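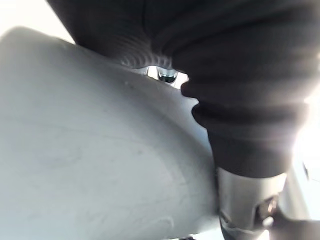 *Gris claro, mate y con sus rayitas; al lado, los pliegues negros.*

**El rincón de las superficies difíciles**
1/9/18

¡Hola otra vez! En el boletín de abril prometí hablar de los grises mates y de todo lo negro que lleva pliegues, y luego se me cruzaron las persianas, la mudanza de mi hermana y medio verano. Catalina Zapata me lo ha recordado tres veces por correo (con razón, Catalina), así que vamos allá.

Empiezo por el gris claro. Me encanta cómo queda, tan suave, con esa luz que resbala por las curvas, pero tiene lo suyo: las marcas finas se ven en cuanto te acercas un poco. Lo primero que hago es pasar un paño de microfibra apenas humedecido con agua tibia y una gota de jabón neutro, siempre en la misma dirección y sin apretar. Muchas de las rayas que me enseñáis son en realidad roces, es decir, material de otra cosa que se ha quedado pegado encima, y esos suelen irse con paciencia. Las rayas de verdad no se van. Lo siento. Yo probé con una esponja de las que «borran» en la tapa de mi costurero y ahora tengo un redondel brillante del tamaño de una galleta en medio de un mate precioso. Si queréis probar una, que sea por debajo o por detrás.

Para los puntitos oscuros sueltos, bastoncillo de algodón con el mismo jabón y a otra cosa. Si no sale, a mí ya me da igual, que conste.

Los pliegues negros son mi parte favorita. Fundas, fuelles, acordeones, como los llaméis en casa: el polvo se mete en el hueco entre un rollo y el siguiente, y el trapo pasa tan contento por lo alto sin tocarlo. Brocha de pintor, de pelo blando, seca, y de arriba abajo. Separo cada pliegue con dos dedos, cepillo, suelto y al siguiente. Después, aspirador al mínimo con la boquilla estrecha, sin apoyarla. Y nada de abrillantadores, por favor, que dejan una película pegajosa y a la semana tenéis más pelusa que antes.

Un detalle que me costó aprender: donde lo negro descansa sobre lo claro hay que ir con cuidado. Primero los pliegues, en seco, y lo gris al final. Yo lo hacía al revés y acababa arrastrando toda la porquería por la parte recién limpia (¡dos veces en una tarde!).

De productos, me habéis preguntado por el jabón Fuvow y por los paños Otness. El jabón va bien, huele a pepino y con el bote de 200 ml tengo para meses. Los paños son estupendos hasta que los lavas con suavizante, que es justo lo que hice yo con el primer paquete. La brocha es una Baudry normalita que me llevé de una caja de saldos.

Para el próximo número quiero meterme con las gomas de las ventanas, que ya llevo más de 49 mensajes sobre el tema. Mandadme los vuestros antes de que cierre la lista.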